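Anwood abre en Plullimberg su taller de portátiles cansados

Plullimberg, junio de 2026. ¡Ya puedo contarlo! Después de una primavera entera de mudanza (y de muchas cajas), en Anwood estrenamos taller de reparación en la calle Batista, 36. Me llamo Albane Lacroix y llevo la tienda desde que vendíamos cartuchos de tinta, así que me hace una ilusión tremenda.

La idea es sencilla: traes el portátil que no arranca o que va a pedales, Genowefa Borkowska le echa un vistazo y te damos presupuesto sin compromiso. El año pasado arreglamos 201 equipos en la trastienda vieja — 173 eran portátiles — y allí ya no cabíamos.
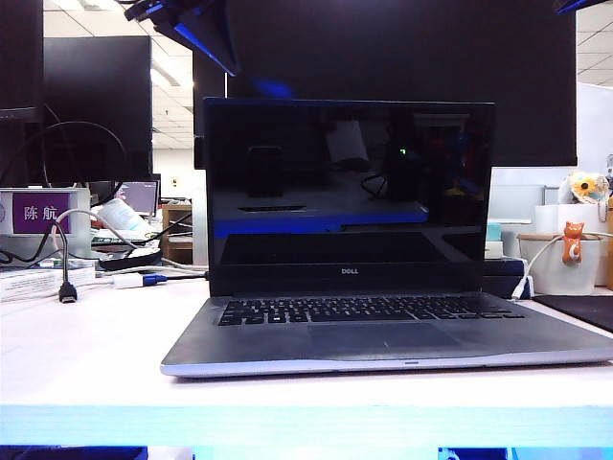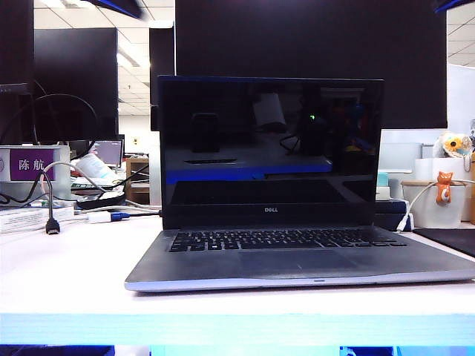
Un portátil Dell abierto, con la pantalla apagada.

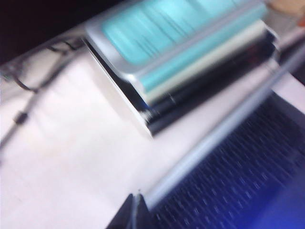

La revisión es gratis hasta octubre y el plazo normal es de cuatro días. Si hay que pedir piezas a Zurkier, nuestro proveedor, avisamos antes por teléfono. Eso sí, haced copia de vuestras fotos si podéis, y traed el cargador, ¡que siempre se queda en casa!

Para entrevistas o visitas, preguntad por mí en el mostrador.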